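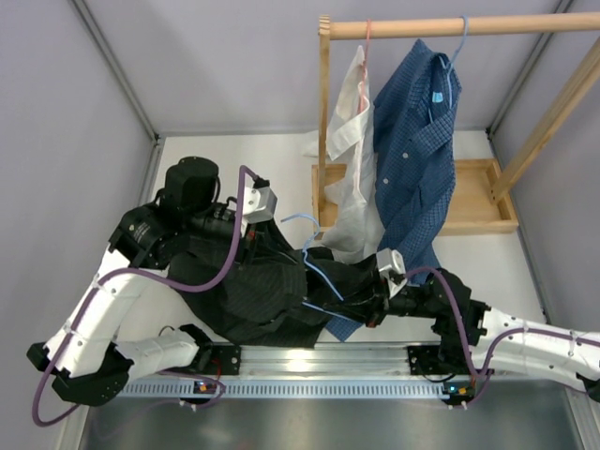 4.2 Jackets, and where the hanger goes in

I've left jackets until now as they gave me far more trouble than the shirts in 4.1, and I suspect they give everybody else trouble too. A shirt is forgiving. You can shove a hanger up through the bottom hem, or in at the neck, or do one shoulder and then sort of flick the other one over, and the shirt ends up in much the same place. A jacket has opinions. It has a collar that folds, a lining that slides, and (if it's any good) some padding at the shoulder that wants to sit on something.

Figure 4 shows the stage I want to talk about. The hanger is light blue plastic, it's threaded through the shoulders of a dark garment with thin pinstripes, and the hook is curling up above the cloth. So the hanger is in. Look at the cloth, though: it's bunched, it's stretched out sideways, and the middle of it sags. In our coding scheme that gets written down as "threaded, not seated", and it was by a long way the code we argued over most. My first draft of the scheme didn't have it at all. I had "off" and "on" and thought that would do!

It didn't do. When Ülle Rätsep and I sat down with the first batch of notes from the Grekstead sorting room, we found we'd been treating the same moment in two completely different ways. She was calling a jacket "on" once both ends of the hanger were inside the shoulders. I was calling it "on" once you could let go of the cloth and hold the whole thing up by the hook without it sliding off to one side. Both are sensible, and they can be a good while apart. We went back and recoded everything from the start, all 2,012 entries, which took most of March and a great deal of tea.

The definitions we settled on are these. A jacket is threaded when the bar of the hanger passes through the shoulders, whatever the rest of the cloth is doing. It is seated when the shoulder seams lie along the arms of the hanger and the collar goes round the neck of the hook. It is dressed when the front has been closed, or at least brought together, and the sleeves hang down. Most of what follows is about the gap between the first of these and the second.

Why the gap matters. People in charge of a rail, in a shop or a theatre store or wherever, tend to talk as if hanging were a single action. The training sheet they gave me at Etitz (a second-hand clothing shop, three floors, lovely people) has one line on it: "put on hanger, face front". But if you watch how the time gets spent, very little of it goes on putting the hanger in. It goes on the shuffling about afterwards. You've got hold of a bit of shoulder, the other shoulder has slid along the bar, you pull that one out and the collar tucks itself under. With lined jackets in particular I kept writing "again" in the margin of my notes, and then "again again", and in the end I made it a proper column.

I should say something about fabric, as a reviewer of our earlier workshop paper asked whether this was all down to weight. I don't think it is. Heavy wool coats were slow to lift and quick to seat — they drop down over the hanger under their own weight and stay there. The fiddly ones were the medium ones, suit jackets mostly, with enough structure to resist you and too little heft to help. Soft unlined jackets behaved like thick shirts and could nearly have gone in 4.1. I did try a separate category for them but it wasn't worth the bother.

Hanger shape makes more of a difference than I'd expected. We used three sorts. There were thin plastic ones, broad moulded ones with a proper curve to the shoulder (made for us by Eglītis, who were very patient about the returns), and the wire kind you get back from the dry cleaner. The thin plastic sort goes in most easily, as you'd guess, since there's less of it to get past the lining. It's also the sort where the cloth travels. Nothing much stops a shoulder wandering towards the middle of the bar, and once both shoulders have wandered you get a lot of spare cloth between them and it has nowhere to go but down. The moulded ones were a pain to get in and then hardly needed touching. Wire was the worst of both and I'd happily never see another one.

One small thing about colour. Ülle pointed out that a pale hanger in a dark jacket is much easier to code than a dark hanger in a dark jacket. You can see where the bar disappears into the shoulders and where it comes out, and that tells you a lot about how far along things are. We'd been buying whatever was cheapest until then. After that we tried to keep light hangers for dark clothes and the other way about, though I'm afraid the early Grekstead entries are a mixture and I've marked them in the appendix. Pinstripes help as well, oddly enough. A stripe that ought to run straight down and is instead heading off towards the armpit is a very handy sign that the shoulder isn't where it should be. Plain black is hopeless for this, and I'd warn anyone planning a similar study off having too much of it.

On grips, we noted where the garment was being held at the point of threading. The commonest pattern was one hold on each shoulder, with the cloth pulled out between them. Quite often one of those holds took in the end of the hanger together with the cloth, as you can see on the right in Figure 4. I've called this a shared hold. I rather like it as a way of working: it fixes one side, so whatever adjusting is left has to be done at the other. The drawback is that the fixed side stays as it is, creases and all, until you let go of it. In the Skerkari notes, where people were working at their own pace and knew we weren't timing them, shared holds turned up a lot on jackets and hardly ever on shirts. I haven't got a firm explanation for that. My guess is that with a shirt there's no need.

Collars I'm going to leave for 4.3, along with the question of whether a jacket buttoned before hanging should count as dressed before it's seated (Ülle says yes, I say it's cheating). The sleeve data are in the same table but please read the note underneath first, as we changed how we recorded inside-out sleeves partway through and the two halves can't be compared directly.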